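A Gripper for the Kitchen Table

It started in January with a broken jar opener, and by the time the snow had gone from the back step I had a corner of the Plelach shared workshop more or less to myself, along with 655 grams of printed plastic and a patient bench vise.

The design is called the Minja, a hand-held gripper you squeeze yourself, so that a robot arm can later learn from what your own hand did. Two fingers, a linkage, and a bit of foam on each side to do the holding. I printed mine in a dark green that looked nearly black on the spool, and I've grown very fond of the colour.

The foam is where the hours went, I'm afraid. My first pads were cut from a sheet of Hisosura, thick and black and lovely to press a thumb into, and they hung on to everything from eggs to teaspoons. The top edges wear, though, and mine have gone ragged and begun to lift along the seam. 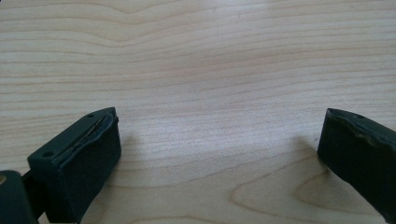
Fixing the pads

My neighbour at the next bench swears by rounding the corners before gluing, and I've come around to it. Give the glue 90 minutes, then go and have a cup of tea and leave it alone (I never do). My goal is 1,000 squeezes before the next set, and I'll be cheering for every one of them!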